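换季收鞋的几点做法

十月起室内湿度下降,适合集中处理夏季鞋履。收纳前先清洁,再阴干，顺序不可颠倒。

布面鞋用中性皂液刷洗，水温不宜过高。鞋垫取出单独晾晒，鞋口朝下斜放，避免积水留在前掌。胶底黄渍可用小苏打糊敷十分钟后擦除，漂白剂会使胶料变脆，不建议使用。

皮面鞋不可水洗。先用马毛刷除尘，再以微湿棉布擦拭，待表面干透后薄涂一层鞋油。鞋内填无酸纸，报纸油墨易染色，浅色内里尤其要避开。

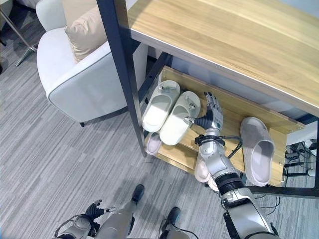

室内拖鞋的问题主要是潮气和异味。绒面与棉质鞋底吸汗后干得慢，每周一应取出通风半日。存放位置以离地、透气为准，桌面下方的低矮木层板即可利用，拖鞋放在这一层，取用时不占台面。米白色等浅色款易显脏，宜与深色款分开，以防摩擦沾色。层板每月用干布擦一次，发现霉点时以75%酒精擦拭，通风后再放回。

干燥剂选硅胶型，每双鞋放2包，变色后更换或按包装说明烘干复用。樟脑丸与部分塑料鞋材接触会发生软化，须隔纸放置。

长期不穿的鞋装入无纺布袋，不用密封塑料袋。袋外标注鞋号和收纳月份，靴类须加鞋撑，竖直存放，筒身不得折叠。

鞋柜内壁若有胶味，可敞门通风数日，再放入竹炭包。竹炭包每两个月取出晒一次，表面破损即弃用。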